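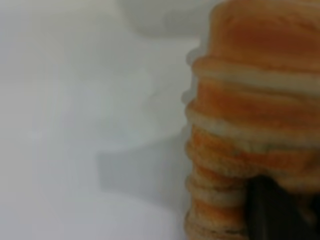
Vue de la caméra de poignet, doigt noir en bas à droite, machin rayé orange et crème. Netteté : à vous de juger.

1/ Je teste depuis le mois de juin une pince à doigts souples Dresby, avec la petite caméra de poignet vendue dans le même lot. On me demande régulièrement ce que j'en pense. Je vais être long et pas très gentil.

2/ Le contexte : un bras Plumau d'occasion, un contrôleur Omoregie, et en face de la Dresby mon ancienne pince parallèle Pumonon, celle avec les mors rigides que tout le monde trouve moche. Même bras, même table, mêmes objets. Je ne change que ce qui est au bout.

3/ Commençons par la caméra, puisque c'est elle qui ouvre le fil. La fiche parle de « perception fine au contact ». Au contact, chez moi, c'est ça. On distingue des bandes, un contour en festons, une ombre grise sur le fond clair. Pour la texture, il faut de l'imagination.

4/ Et c'est un objet facile ! De l'orange contre du blanc, une lumière douce, rien d'autre de coloré autour. Un seuil sur la teinte suffit à le détourer, un étudiant fait ça en une matinée. Donc quand on me dit que la segmentation « fonctionne très bien malgré le flou », je réponds : sur quoi ? Essayez gris sur gris et on en reparle.

5/ Ce qui m'embête le plus, c'est le doigt. Il n'occupe qu'un coin en bas à droite. Je vois où il arrive, je vois mal ce qu'il fait. La matière a l'air de bomber un peu autour de lui, mais à ce niveau de flou je ne parierais pas ma chemise sur une estimation de déformation.

6/ Oui, j'ai essayé de refaire la mise au point. La bague est collée d'usine. J'ai écrit au support Dresby, qui m'a conseillé de « travailler à distance nominale ». La distance nominale se trouve avant la prise. Pour une caméra montée au poignet d'une pince, je trouve ça fort.

7/ La pince maintenant. 327 prises notées dans mon tableur, toutes pinces confondues, sur des objets mous ou à reliefs. Je ne publie pas de taux de réussite : j'ai changé deux fois de réglage de force en cours de route et les séries ne sont pas comparables. J'aimerais que les fabricants aient la même pudeur.

8/ Ce que je peux dire sans tricher : les doigts souples pardonnent une approche mal centrée. La Pumonon, si on arrive de travers, pousse l'objet ou l'écrase. La Dresby s'enroule et s'en sort souvent. C'est agréable, je le reconnais.

9/ Par contre, sur les formes à étages, les doigts se calent parfois dans un creux et l'objet pivote au moment de lever. Avec les mors rigides, ça m'arrive moins. Je n'ai vu ce cas dans aucune vidéo de démo. Les vidéos de démo aiment beaucoup les tomates.

10/ Le contrôleur. L'Omoregie lit le courant moteur et en déduit un effort. Avec la Pumonon, la courbe est propre, on voit le contact. Avec la Dresby, la souplesse mange le front et je me retrouve avec une pente molle dont chacun fera ce qu'il veut. J'ai fini par filtrer sur une fenêtre de 300 millisecondes, et pour du temps réel c'est long.

11/ « Il suffit d'apprendre la politique de bout en bout. » On me l'a écrit 7 fois sous mon dernier fil. Peut-être. Mais si l'image est floue et que l'effort est mou, j'aimerais comprendre de quoi le réseau est censé apprendre. Du fond blanc ?

12/ Le prix, puisque ça va venir dans les réponses : 1587 euros le lot pince et caméra, hors adaptateur de bride. L'adaptateur est en supplément. Le câble de la caméra est trop court pour passer dans le bras Plumau, prévoyez une rallonge, et prévoyez que la rallonge fasse sauter la connexion.

13/ Pour qui, alors ? Si vous saisissez des choses fragiles et que vous avez déjà une bonne caméra fixe au-dessus du plan de travail, la pince seule se défend. Le lot complet, je ne le rachèterais pas. La caméra fixe fait l'approche, celle du poignet me sert surtout à vérifier qu'il y a bien quelque chose devant.

14/ Prochaine étape : une autre optique, focale plus courte, sur un support imprimé qui décale la caméra de côté pour voir les deux doigts. Si ça améliore les choses, je le dirai. Si ça ne change rien, je le dirai aussi – et je remonterai la Pumonon.

15/ Pour ceux qui veulent les courbes d'effort brutes, demandez en réponse, je mettrai les fichiers en ligne. Les colonnes sont mal nommées, « f2_bis » est la bonne.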